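Room check, rental flat 16, main bedroom. Changeover list with comments
Filled in by Janelle Dela Peña. Read by Joelle Semaan.
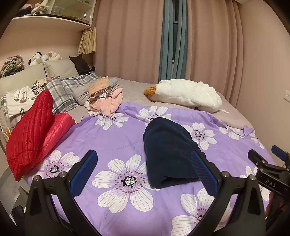 Do clothes have to be off the bed before the bed check starts?
Only for items 5 to 9. Items 1 to 4 are floor, door and window and can be done with the bed covered. Folded things go on the chair or in the guest's own bag, never on the floor.

Guests in residence, mid-stay check, so nothing gets stripped unless they asked. They asked for pillows only. Started 10.40, out before noon.

ACCESS AND FLOOR

1. Door opens fully, nothing behind it
OK. Catches a bit on the carpet strip, same as April. Not a hazard, just annoying.

2. Clear path from door to bed, both sides
OK now. Bag strap was across the window side, moved it under the chair and told the guest.

3. Window restrictor fitted and holding
OK. Pushed it hard. Key on the hook in the hall, not in the room, as it should be.

4. Blind cord on cleat, out of child's reach
FAIL then fixed. Cord was hanging loose. Wound it up again. Cleat screw is a bit soft in the wall, needs a proper plug. Wissam to do. Please don't leave this one, there's a little one staying.

BED

5. Headboard firm, no movement
OK. Padded one, light grey. Gave it a good shake. Bolts checked underneath, one needed half a turn.

6. Headboard padding clean, no tears
OK. Wiped down with the damp cloth only, no spray on this fabric.

7. Duvet label present and readable
OK. Lavender one with the big white flowers. Care label is there, fire label is there. Dostum on the docket, put that in the linen book under 413.

8. Sheet fits, not riding up at corners
Foot end corner keeps slipping. It's the mauve-grey sheet and I think its a size down from what this mattress wants. Swap at changeover, not now.

9. Pillows: seams, stains, lumps
Plaid ones fine. Plain grey one has a seam going, about a finger's width. Guest happy to keep it for now. Take it out at changeover and don't put it back on the shelf, bin it or it'll only come round again.

10. Mattress edge, no springs felt
OK both sides. Turned last time according to Pui-shan, so not due.

CLOTHES AND SOFT THINGS LEFT ON BED

Not strictly ours but the list asks.

11. Nothing against a lamp, heater or socket
OK. Red puffer was the one to watch, it was up at the pillows. Those shells melt quick if a bedside lamp tips over. Nowhere near one, but said to the guest to hang it up in the hall when they get a minute. She said she would.

12. No wet items on bedding
OK. Felt the navy one and the white pile, all dry. The folded stack is theirs, peach and pink and grey, left it as a stack. Please do not re-fold guests' clothes, we had a complaint in flat 6 about exactly this.

13. Soft toys: eyes, seams, loose labels
One big white plush goose. Beak on tight, seams ok. White tag at the tail end. Not our toy so not our call, but mentioned that the tag could come off if the child is under two. Small cream pillow with the cartoon print also checked, stitching good.

14. Cot or small child's bed: nothing soft left inside
No cot in the room. If one is requested, the goose and all the pillows stay out of it when the baby's asleep. There's a card for this in the folder, Teredero printed new ones, use those and throw the old yellow ones.

ELECTRICAL

15. Bedside lamps: flex, plug, switch
Left lamp OK. Right lamp switch is stiff. Works. Put on the watch list.

16. Sockets: no scorch, no wobble
OK.

17. No adaptors plugged into adaptors
FAIL. Two, one into the other, behind the bedside table. Gave them the 4-way from the cupboard and took ours back. Theirs is on the table.

18. Smoke alarm test
OK, loud. Warned guest first. Do warn them, Hiba forgot in the other block and had a whole family out on the stairs.

19. Heater guard on
OK, heater off.

TO DO

Wissam: cleat plug (item 4), before tonight if at all posible. Right lamp switch when passing.
Me: bigger sheet, new grey pillow from stores.
Pui-shan: check we still have the Kırmızıgül set in king size, the shelf says yes but the shelf said yes last time.
Office: ask guest if they want the cot, they were unsure.

COMMENTS

Joelle: Item 4 is a same-day job, please mark it red on the board, not amber. Item 17 fine as dealt with. Why is item 8 waiting? If the sheet slips, it slips for the whole stay.

Janelle: Guest didn't want the bed stripped, had everything laid out for packing. Can offer again in the evening.

Joelle: Offer again then.

Wissam: Cleat done 3.15. Used a longer screw and a brown plug, wall is crumbly there. Lamp switch not done, no part in the van.

Pui-shan: Kırmızıgül, one king set left and it has a mark on the hem. Usable in my opinion. Nearly out of plain pillow cases as well, somebody order.

Hiba: It was one family and they were very nice about it.

Joelle: Switch on order. Leave 15 open.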